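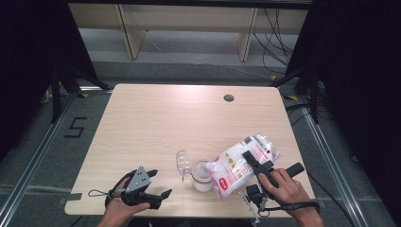 Home Archive Reading Notes About Contact

Keeping a Household Paper File in Order

Posted in January by the author of this blog

When my household moved to Urkora, the papers of two adults and one former business came with us in nine boxes. The boxes had been labeled by year, a system that seemed sensible when it was adopted and proved of little use afterward. A roof warranty is rarely wanted by year. It is wanted on the evening when water has appeared on the ceiling, and the owner may recall only that the roof was done before the fence.

The present post sets out the arrangement that replaced the boxes. Readers who wrote after the earlier entry on letters and photographs asked for the details of folders, headings and retention periods, and these are given as fully as space allows.

The first sorting

The contents came to 882 separate items, a figure I can state with confidence as each was entered on a list before any decision was made about it. Duplicates were removed first. A surprising share of the remainder consisted of envelopes, printed advertisements sent with bills, and instruction booklets for appliances left behind at the Bermúdez address. After these were set aside, 161 items were judged worth keeping in paper form.

The list itself was kept in a plain ruled notebook. A spreadsheet was tried for two evenings and abandoned. Typing the entries took longer than reading the documents, and the notebook could be carried from room to room.

Headings

Folders are now arranged by the thing or matter to which the paper relates: the house, the car, health, employment, taxes, and the closed business. Each heading has its own color of tab. Within a folder, the newest paper stands at the front. The house folder grew too thick within a month and was divided in two, with repairs in one part and ownership papers in the other.

Some items resist any heading. The agreement with Drundano for storage of the piano is partly a household matter and partly a family one, and it was moved three times. The solution adopted was a single sheet at the front of the cabinet, on which any doubtful item is entered along with its location. The sheet currently has four lines on it – fewer than I had expected.

What is kept, and for how long

Retention periods are a matter on which readers should consult the rules that apply where they live. The practice followed in this household is cautious. Tax papers are kept for longer than required. Deeds, certificates and the final accounts of the business are kept without limit. Utility bills are kept until the following bill shows that payment was received. Receipts for ordinary purchases are discarded once the return period has passed, except where a warranty depends on them.

Destruction of the discarded papers took more time than any other part of the work. The small shredder accepted a few sheets at once and then required a rest. The local stationer, Imeck, offers shredding by weight, and the last two boxes were taken there. I would use the service from the beginning if the work had to be repeated.

Expense

The cabinet was bought secondhand and had a sticking lower drawer, which was corrected with candle wax. Folders, tabs and the shredding service together came to 63 dollars. A new fireproof cabinet had been quoted at 900, a sum that could not be justified for papers that can mostly be replaced on request. Those that cannot be replaced are held in a small locked box, with copies at a relative's home.

Maintenance

Incoming mail is opened standing up, over the recycling bin. Whatever survives goes into a tray, and the tray is emptied into the folders at the end of each month. January is set aside for a full review, and this year's review is now complete apart from the health folder – several statements there do not agree with one another, and a letter has been sent to the insurer. Its reply will be filed under health, at the front.

This site uses cookies to remember your reading preferences. By continuing to browse, you accept their use.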